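# Ticket 39 - Star mat: stains, slipping, and fruit all over the floor

**Opened by:** Éabha Doherty
**Picked up by:** Gráinne Fahy, Lirora aftercare
**Product:** Virner play mat, plaid with stars
**Status:** closed
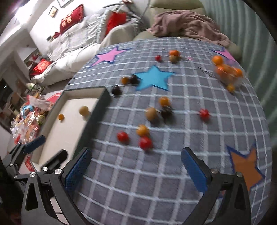
*Star mat on the floor with the cherry tomatoes and the white tray, attached by Éabha.*

**Éabha, 9.40 am**

Hello there, and sorry in advance for the length of this, I do go on a bit. We bought the grey and white mat with the big stars from you in April, and it's been a great favourite ever since. The children do their sorting game on it - tomatoes with tomatoes, the dark ones together, the little brown fuzzy ones on the tray - and most mornings a good share of it ends up on the mat instead.

I have two problems. The first is that a tomato got knelt on last week and left an orangey mark along one of the white lines, near the orange star. I've sponged it with washing-up liquid and it's fainter, but it hasn't gone. The second is that the mat slides on our floorboards, and once it goes, everything round goes with it! Can it go in the machine, and will the stars survive?

**Gráinne, 10.15 am**

Good morning Éabha, and please don't apologise, a long message saves me asking. Before we get near the machine, could you tell me two things for me? Is there a care label sewn into the edge, and is the stitching round each star still tight if you run a fingernail along it? The pink ones are the ones I'd look at first, as we had a customer whose pink star had started to lift at a point.

**Éabha, 11.05 am**

Label found! It was tucked under at the corner, and it says 30 degrees, gentle, no tumble drying. Both pink stars are fine and so is the orange one. The turquoise one has a loose thread at one tip, perhaps a finger's width of it. I haven't pulled it, though it was very tempting.

**Gráinne, 11.30 am**

Well done for leaving it alone. Here's what I'd do, in this order:

1. Put a few stitches in that loose tip, any dark blue thread will do.
2. Dab the mark with white vinegar and cold water, half and half, and leave it for 7 minutes or so. Blot, don't rub.
3. Wash it by itself at 30 with a plain liquid.
4. Dry it flat, out of strong sun.

For the sliding, the Grollum underlay in the smaller size should suit. Trim it to sit 3 cm inside the edge all round or you'll be forever tripping on it. If you have a Nic Aodha hardware shop near you they may have the same sort of thing off the roll, and I won't be offended.

**Éabha, next day, 4.20 pm**

Stitched, dabbed, washed and dried over the banister (I know you said flat, but there was nowhere flat left in the house). The mark has gone unless you know where to look, and the dark blue edging hasn't run at all. The underlay went down after lunch and the mat stayed put through a whole round of sorting. The tomatoes still roll, of course. Thank you so much for your patience!

**Gráinne, 4.45 pm**

Delighted to hear it. Give it a pull at the corners if the banister has left a crease, it should ease out over a day or two. I'll close this one now, but a reply here will open it again if that turquoise tip comes loose.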